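The Steditz open day starts in the yard at 9 a.m., coffee extra. I paid for the 36-stop trail and managed a respectable number of them before my feet filed a complaint. The Benkirane stall had sold out of buns by ten, which everyone took badly.

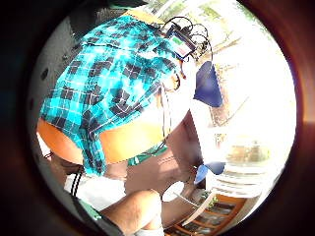 Turquoise plaid and orange-tan, out in the daylight.

Dress code at these things is loose – mine included. Lauri Kiiskinen gave the yard talk, promised us 60 minutes and delivered 89. I'd go again in November, with a cushion.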